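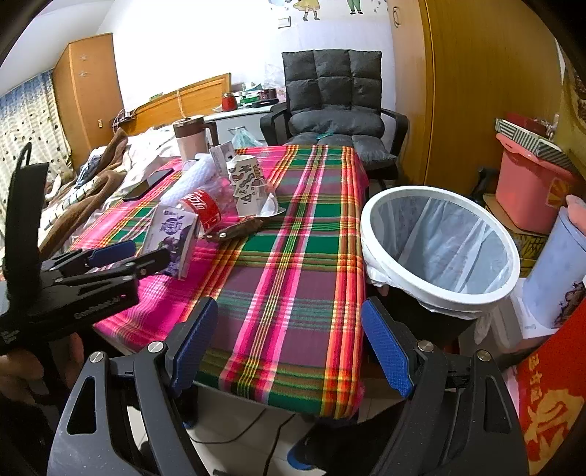 Figure 2. A rectangular table set up in a bedroom, with a plaid cloth that hangs over the near edge.

3.2 Table use in one-room and two-room households

The second part of the survey dealt with where people eat when the home has no separate dining room. Households in the Fondmont district were visited once in the spring and again in September. At each visit the resident was asked to name every activity that had taken place at the main table during the previous day. Answers were written down in the resident's own words and coded later by two readers (Egger and Zakaria), who worked separately and then compared their lists.

Of the 80 households that completed both visits, 11 kept their only table in a room that was also used for sleeping (Figure 2 shows a table in such a room). These residents reported more kinds of activity per day than those with a kitchen table. Meals, homework, sewing and paperwork were often done in the same place within a few hours. Several people said they left things out between uses when no one else needed the surface.

Tablecloths came up more often than we expected. The interview guide did not ask about them, but residents who slept and ate in one room tended to bring them up when describing how the day was divided. One woman said that the cloth went on at noon and came off when she did her accounts. Steiner (2000) noted a similar habit among boarders and treated it as a matter of cleanliness. Our interviews suggest that it also marks a change of use, although the group is too small to test this.

Storage was the most common complaint in both visits. Residents without a sideboard kept dishes in wardrobes or under the bed, and two of them had given up serving hot meals to guests. The relation between storage and the number of shared meals is taken up in Section 3.3.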